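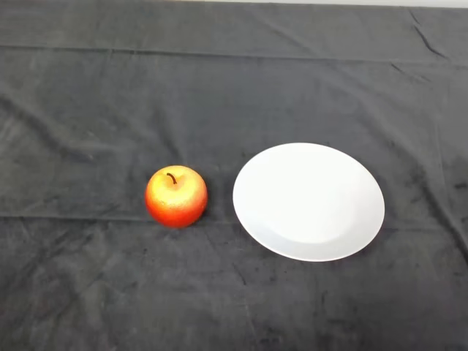

## Incidencia: puesto de emplatado de fruta, línea de bandejas (Sirkau)

**Abierta por:** Nisha Kaushik, encargada de turno
**Asignada a:** Jitendra Sisodia, soporte de Sullis
**Fecha de apertura:** 2 de julio de 2025
**Prioridad:** media (la pedí alta, alguien la bajó)
**Estado:** abierta

### Descripción

El brazo tiene que coger la manzana, que se le deja a la izquierda del plato, y ponerla en el plato. A veces cierra la mano, se queda encima del plato y no suelta hasta que salta el tiempo de espera. Entonces hay que ir al panel, confirmar el aviso y devolverlo a la posición inicial. No hay código de error, solo "tarea en pausa".

En la presentación de marzo nos dijeron que este puesto liberaría a una persona por turno. De momento la persona sigue ahí, lo que ha cambiado es que antes ponía fruta en los platos y ahora mira cómo se la ponen. Bezawit Lemma, que lleva 9 años en la línea, pregunta si lo de confirmar avisos consta como tarea suya en algún papel. Yo tampoco lo he encontrado.

### Comentarios

**Jitendra Sisodia:** Gracias por el aviso. ¿Podéis repetir con una sola manzana y un solo plato blanco, sobre el paño gris oscuro, sin mover nada más? Sospecho de la superficie. Las arrugas del paño pueden alterar la estimación de altura. Por favor, alisadlo antes.

**Nisha Kaushik:** Repetido en el banco. El paño viene doblado de fábrica y el pliegue largo del fondo no se va ni pasándole la mano. Si un pliegue detrás del plato basta para pararlo, me gustaría saber qué va a hacer cuando lo pongamos en la línea de verdad, con migas y bandejas torcidas.
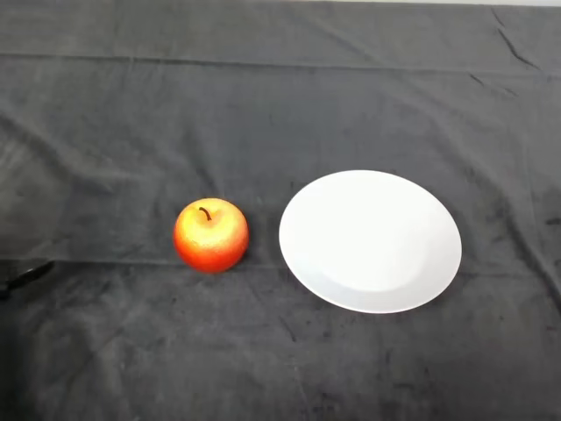 De las pruebas de esta mañana, 2 acabaron en pausa. Entre una y otra no tocamos la configuración. Bezawit dice que la distancia entre la manzana y el plato influye: cuando quedan muy juntos, le parece que la mano entra peor. No lo he medido y no lo voy a presentar como dato, pero de todos los que estamos aquí es quien más rato lleva mirándolo.

**Jitendra Sisodia:** Es una observación útil. Adjunto parámetros nuevos: apertura de dedos más lenta y espera de 300 ms antes de retirar la mano. Cargadlos desde el menú de mantenimiento, reiniciad la célula y haced una tanda corta. Mirad también que el cable que hace bucle junto a la muñeca no tire al estirarse el brazo.

**Renu Tiwari (prevención):** Entro solo para dejar constancia. Mientras dure esto, nadie mete la mano para quitar la fruta con el brazo en pausa. En pausa no significa parado. Primero la seta de emergencia y luego lo demás. Pido a Bakell que esa instrucción esté impresa junto al panel y que el tiempo de formación cuente como jornada.

**Nisha Kaushik:** Impresa y pegada. Parámetros cargados. El cable lo hemos mirado y hace un bucle amplio por fuera del brazo; a simple vista no le veo tirantez, aunque no soy quien para certificarlo.

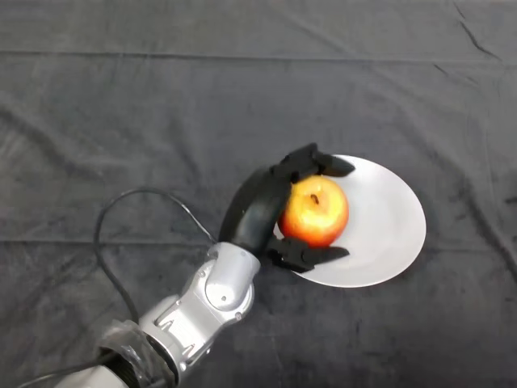 Sobre el ritmo: con la espera añadida va más lento que Bezawit, y ya iba más lento antes. Widad Bitar, de operaciones, contesta que la comparación no es justa porque la célula no se cansa. De acuerdo, pero quien la vigila sí, y esas horas no salen en la hoja de rendimiento. Pido que se añada una columna.

**Widad Bitar:** Anotado lo de la columna. No prometo plazo. Mantened el puesto manual en paralelo hasta que Sullis cierre el fallo.

**Jitendra Sisodia:** ¿Podemos pasar el ticket a "resuelto, en observación"?

**Nisha Kaushik:** No. Con los parámetros nuevos he hecho una tanda corta y no se ha parado, y con los viejos también hubo tandas cortas sin parar. Lo dejo abierto hasta completar 2 turnos enteros sin pausas, con fruta de distintos tamaños.

**Pendiente:**

- Sullis: registro de fuerza de los dedos en las pausas de esta mañana.
- Bakell: por escrito, quién responde de la célula en cada turno y con qué categoría.
- Turno de tarde: apuntar la hora de cada pausa en la hoja del panel, también las que se arreglen solas.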